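# Achtzehn Tage Wäsche

*Wer einem Roboterarm Hausarbeit beibringen will, muss sie ihm erst einmal vormachen. Sehr, sehr oft.*

Mein erstes Tuch habe ich verfehlt. Mein zweites auch, und beim dritten hatte ich zwar etwas zwischen den Fingern, aber leider die Unterlage. Dabei sah es so einfach aus! Man sitzt auf einem Drehhocker, hält in jeder Hand einen Griff, bewegt den rechten nach vorn, und zwei Meter weiter bewegt sich der Arm mit. Ich hatte mir vorgestellt, dass das ungefähr wie Autofahren wäre. Es ist eher wie Schuhe binden mit Grillzange.

Ich war bei Truvach in Zirkmont, in einer ehemaligen Druckerei, in der es immer noch nach Farbe riecht (oder ich habe mir das eingebildet, weil unten am Tor noch das alte Schild hängt). Seit Juni läuft dort das Projekt Plovow, und dessen Ziel klingt erst mal bescheiden: Ein Arm soll lernen, Tücher und Handtücher vom Tisch zu nehmen und in einen Korb zu legen. Falten kommt später. Sortieren kommt viel später. Programmiert wird dabei fast nichts, jedenfalls nicht so, wie ich mir das gedacht hatte. Man macht es vor, zeichnet alles auf, und aus den Aufzeichnungen soll sich das System selbst zusammenreimen, wie man so ein Stück Stoff eigentlich anfasst.

Ein Durchgang heißt im Haus »Episode«, was ich sehr charmant finde, als gäbe es einen Cliffhanger. Zu jeder Episode gehören die Bilder der Kamera am Greifer, dazu die Stellung aller Gelenke und wie weit die Finger offen sind. 2087 Episoden lagen auf dem Server, als ich ankam. Ich durfte mitmachen und war mächtig stolz, bis ich erfuhr, dass meine Versuche erst mal in einem eigenen Ordner landen.

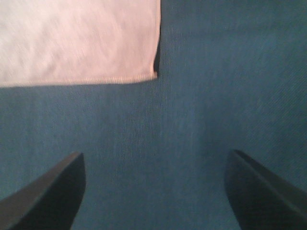 Stoff ist nämlich gemein. Eine Tasse bleibt eine Tasse, auch wenn man sie umdreht. Ein Tuch hat jedes Mal eine andere Form, und wenn man es an der falschen Stelle erwischt, zieht man drei Falten hinter sich her, die vorher nicht da waren. Mir wurde geraten, auf Säume und Ecken zu achten, da hebt sich der Stoff manchmal ein klein wenig ab und man kommt mit einem Finger drunter. Mitten auf der Fläche geht es auch, aber dann muss man von oben drücken und gleichzeitig schließen, und dafür hatte ich am ersten Vormittag schlicht nicht die Nerven.

Was mich am meisten überrascht hat: Man darf nicht auf den Tisch schauen! Ich habe natürlich ständig am Monitor vorbeigeschielt, am Arm entlang, und prompt gab es einen Rüffel. Das System hat später ja auch nur die Kamerabilder. Wenn ich etwas weiß, was dort nicht zu sehen ist, bringe ich ihm Bewegungen bei, für die es keinen Anlass erkennen kann. Also Augen auf den Bildschirm und den Ausschnitt nehmen, den man kriegt, auch wenn das Tuch halb aus dem Bild hängt.

Und dann die Abwechslung. Mal liegt eine blaue Unterlage da, mal eine dunkelgraue, die Tücher wechseln, der Korb wandert. Am Anfang, so wurde mir erzählt, hatte man alles schön ordentlich immer an denselben Platz gelegt, und der Arm wurde darin auch richtig gut. Dann hat jemand den Korb eine Handbreit verschoben, und der Arm ließ das Handtuch mit großer Selbstverständlichkeit daneben fallen. Seitdem wird vor jeder Runde umgebaut, nach einer Liste, die der Rechner auswürfelt. 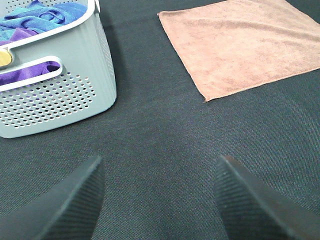
Mittags saßen wir auf der Laderampe, und ich habe gefragt, ob man schlechte Durchgänge einfach wegwirft. Da wurde es lebhaft. Die einen wollen nur saubere Beispiele, zügig gegriffen, zügig abgelegt. Die anderen sagen: Lasst die Patzer drin, solange sie gut ausgehen, denn wie man einen verrutschten Griff rettet, lernt keiner aus perfekten Vorführungen. Bei Plovow macht man jetzt beides. Abgebrochenes fliegt raus, ein zweiter Anlauf bleibt. Nur Zögern ist verpönt. Wenn ich mit offenen Fingern über dem Stoff hänge und überlege, lernt der Arm nämlich auch das Überlegen, oder zumindest das Herumhängen.

Die Firma Baek, die in derselben Halle zur Miete sitzt und Messgeräte baut, hält die Nachbarn übrigens für leicht verrückt. Den ganzen Tag Wäsche wegräumen, und abends liegt sie wieder auf dem Tisch! Ganz falsch ist das ja nicht.

Am Ende meines Besuchs hatte ich 73 Episoden geschafft, und 18 davon wurden tatsächlich in den großen Ordner übernommen. Meine beste dauerte keine halbe Minute: hin, Ecke gefasst, hoch, rüber, los. Ich habe laut gejubelt und dabei den Griff verrissen, aber da lief die Aufnahme zum Glück schon nicht mehr. Zu Hause habe ich dann die Handtücher von der Leine genommen und mich dabei ertappt, wie ich jedes an der Ecke packte, mit zwei Fingern, von oben.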